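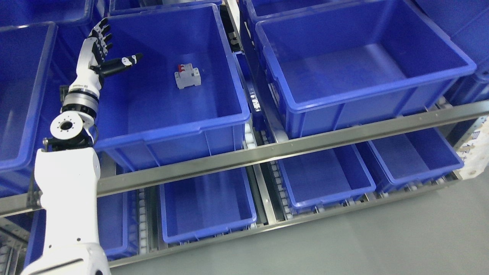

*Head camera view, hand at the left rim of the bin, one miniature breaker inside.*

**padness_ctl**
Posting our bin-picking result for criticism. Policy was trained on 2781 teleoperated grasps, then tested on 52 held-out start poses. Baseline takes the head camera only. The second version adds fingertip force at 135 Hz. Head camera only: 31 of 52. With force: 44 of 52. Same bins, same part, same checkpoint schedule.

**werneck**
How many seeds? A gap of 13 trials on one part is not much if it's a single training run.

**padness_ctl**
4 seeds each. The numbers above are the median seed. Worst force seed still beat the best vision seed, but only by two trials.

**keskin_b**
I don't buy that force is doing the work. The thumb reaches out over the bin in your shot, so on the way down the hand probably hides a small gray part from the head camera. Add a wrist camera and rerun. My guess is you recover most of the gap without touch.

**werneck**
Disagree. We tried a wrist camera on the Pinduvura rig and it helped the approach, hardly the closure. Different hand, though.

**keskin_b**
Different hand and different bins. I wouldn't carry that over.

**padness_ctl**
Failure split for vision only: 15 of the 21 misses came after first contact, when the part slid or tipped. That points to closure — but occlusion starts before contact, so I can't separate the two with this data.

**keskin_b**
Then mask the force channel until contact and report that too.

**padness_ctl**
Already queued. Wrist camera run goes after it, probably October.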